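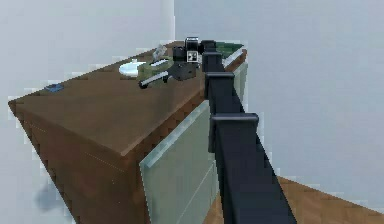
2/ Copper next. The May contract at the Morais exchange closed up 96 a ton on Friday, May 14, 2021. Volume was thin after lunch.

3/ Most of the buying came from cable makers. Lekex took 400 tons for delivery in the third week of the month and Vamwood took the rest of what was offered at that price.

4/ Xuân Văn at Justo thinks the price is ahead of real demand. Her note points to warehouse stocks, up 800 tons since January - the first build this year.

5/ I'm less sure. A lot of that metal is already sold and waiting for trucks. Freight is slow at the port and it shows up as stock until it leaves.

6/ Zinc was flat. Nickel lost 49 a ton, mostly in the last hour. Tươi Đào asked if that was one seller. Looks like two, both small.

7/ Scrap dealers are holding back. They got burned selling early in January and want to see one more week of prices before they move anything.

8/ No change to my own position. Still long copper, small size, stop under last week's low. Tin and lead on Monday, when the new stock numbers are out.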